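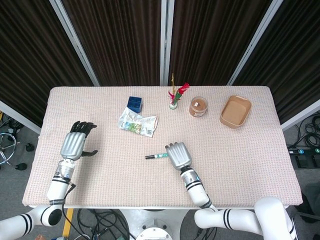

*Figure 1. Station 2 at the Fustcombe demonstration: two-arm cell with table objects laid out, marker pen at the right hand.*

**Progress report to the Jolden Fund: demonstration day and related work**
3 December 2020

**1. Purpose**

This report covers work on the two-arm handling project since the June report, with most of the space given to the demonstration day at Fustcombe. Spending and staffing are reported separately on the standard form.

**2. Demonstration day**

The day was run as 4 sessions. Each opened with a short safety talk, followed by a walk through the lab and time at the stations. Visitors came from the Głowacki packaging plant, the Vimumthorpe day center and two local colleges. Group size was capped by the floor space behind the barrier line, and one session ran late as a result.

Station 1 was a bench display of worn finger parts and cable sets. Station 2 was the working cell. The operator drove both arms from a separate desk, and visitors could ask for a particular object to be picked up or moved.

The objects were everyday items chosen for differences in shape and stiffness: a pen, a soft plastic packet, a blue open box, a clear jar, a brown paperboard tray and a small potted flower ornament. The table was covered with a woven cloth. Bare table tops had given strong reflections in earlier trials, and the cloth also lets a hand press lightly on the surface when it closes on something thin.

**3. Results**

The log for the day holds 299 attempts. Attempts called off by the operator before contact are left out of that figure. Results by object type:

- Box and tray: reliable from either side. The tray was usually taken by its rim.
- Jar: reliable when approached from the side. Grasps from above slipped on the lid more than once.
- Pen: slow. The fingers tend to roll it before they close, and the operator often had to start over.
- Packet: poor. It folds under the fingers, and the grip is lost when the hand lifts.
- Ornament: handled on request only, at low speed.

Hand-to-hand transfer was shown in 2 of the sessions. It was dropped from the others after the left wrist began reporting a position error. The fault cleared on restart but came back the next morning; see section 5.

**4. Visitor feedback**

The Głowacki group asked mainly about cycle time. Our answer was that present speeds are well below what a packing line needs, and that speed is not a target in this phase. They have offered sample packets in several film weights, which would be useful for the soft-object work.

Vimumthorpe staff were more interested in jars and lids. Opening a jar is outside the current work plan. We would like to discuss adding it -- at small scale -- at the next review.

Several visitors said the operator's desk was hard to see from the barrier. A second screen would fix this.

**5. Open items**

- Left wrist position error. A connector is suspected. The cable set will be swapped and the arm run for 580 cycles before it is signed off.
- Cable routing at the base of the cell. To be tidied and covered before any further visits.
- Packet grasping. New fingertip pads are on order; delivery is expected after the holiday closure.
- Session log. The grasp type field was left blank on a number of entries and is being filled in from the recordings.

**6. Requests to the Fund**

We ask for approval to move the unspent travel allowance to the equipment line, to cover the second screen and a spare cable set. No change to the total is requested. A decision before the next quarterly payment would let us order both items together.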